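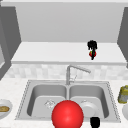
2025-06-15, open day at Prekuvside, notes

Simulated kitchen, sink task, shown on the big screen in the Veltska room. We prepared 300 episodes before the visit and replayed 6 of them for the guests. The glass in the left basin is very hard to see from the back row. For September I want a darker material on it.

Most questions were about the red ball. I answered too long. Next time one sentence is enough.

Episode 174 was requested again by the Hnatiuk group, so I left it paused while we talked. They asked if the bowl can be grasped by its foot. I did not know, must check.

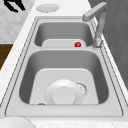

Sink from above, bowl upside down in the near basin.

To do: fix the speckles beside the bowl, send 3 clips to Flemavus.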